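About Wuvumero

Wuvumero builds and supports the Stollitard, a two-arm bench kit for teaching labs, small workshops and research groups that need to work on contact-heavy handling tasks. We are based in Fleltatstead and have delivered 216 kits to date. The company was set up by Annick Rolland and Luzius Oberholzer, who still run engineering and customer support respectively.

What we supply

A Stollitard kit consists of two servo-driven arms, two grippers, a power unit, a control box and the software to run them together. The arms ship as sub-assemblies. Wiring between the wrist and the control box is supplied cut to length and labeled at both ends. The customer provides a flat table and a host computer.

Finger sets are sold in pairs and fit on the same wrist flange. The open truss finger is the standard item. It is printed, light, and cheap to replace when a tip breaks. Print files for all fingers are included with the kit, and a customer with a printer does not need to order spares from us.

Demonstration tasks

Every kit comes with a set of tabletop tasks, graded by difficulty. The early ones use one arm. The later ones need both arms on one object, which brings in timing, load sharing and the question of what each gripper does when the other one moves. The mallet task belongs to this second group: the left arm takes the tool near the head, the right arm takes it on the handle.
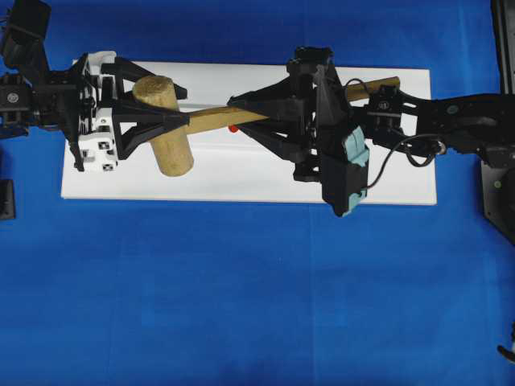 Senan Tierney: We ran the two-arm tasks with a second-year group in March. The grip positions in the manual were fine. The section on setting force limits was too short, and we lost most of a morning to it. I would read that part twice before powering both arms.

The force limit section has been rewritten as a result and is in the current manual. Owners of earlier kits can download it without a login.

Finger pads and wear

Pads are the part that customers ask about most. A smooth pad works on flat, clean stock and slips on rounded handles. A studded pad holds better on curved or rough surfaces but marks soft material and collects dust between the studs. We stock both and recommend keeping one spare set per arm.

Pads are consumables. Our bench test opens and closes a gripper on a test piece until the pad fails inspection, and the last production batch reached 3,447 cycles. Your figure will depend on grip force and on what is being held. Inspect pads and their backing at the start of each session, with the arm raised clear of the table and the gripper powered down. Check the cable at the same time - it should have slack through the full range of the wrist.
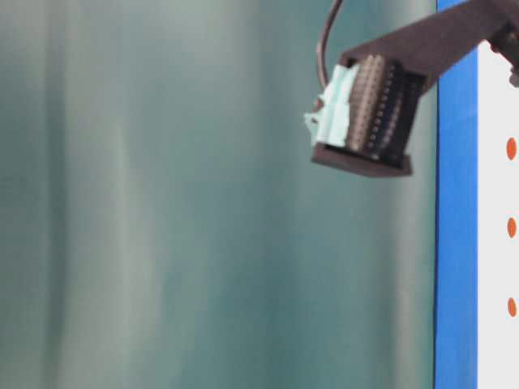

Setup and training

Setup takes one working day for two people who have not built a kit before. Remote help is included for the first 117 days after delivery. After that, support is available by the hour or under an annual plan.

On-site training is led by Pascal Bouvier and covers assembly, joint zeroing, wrist camera mounting and the single-arm tasks. Two-arm work is a separate course. We ask that at least one person from the first course attend the second.

Work surfaces

The kit runs on any stable table. For camera-based tasks we suggest a plain cloth in a single strong color with a white board or sheet over it, as the contrast makes thresholds easier to set. Marker dots are placed on a raised board in a straight line. Before running an approach, view the board through the wrist camera with the fingers open and confirm that the whole line is visible between them. If a fingertip covers a dot, back the arm off and repeat the check.

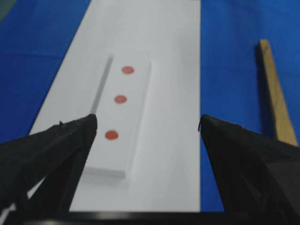
Open fingers at the dotted board, wrist view.

The Carré board

The Carré is our own control board and is used in every Stollitard. It drives both arms from a single clock and logs position, current and temperature for each joint. Firmware updates are released when there is something to fix. The log format is documented and has not changed between hardware revisions.

Buying and repairs

Kits are built to order. Individual arms, grippers and control boards can be bought separately. The parts list runs to 672 lines and is available on request as a spreadsheet. Returned servos are tested and repaired in Fleltatstead where possible, and we will tell you before starting if a replacement would cost less.

Orders and quotations are handled by Bradley Blackburn. Please include the serial number of your control box in any message concerning an existing kit.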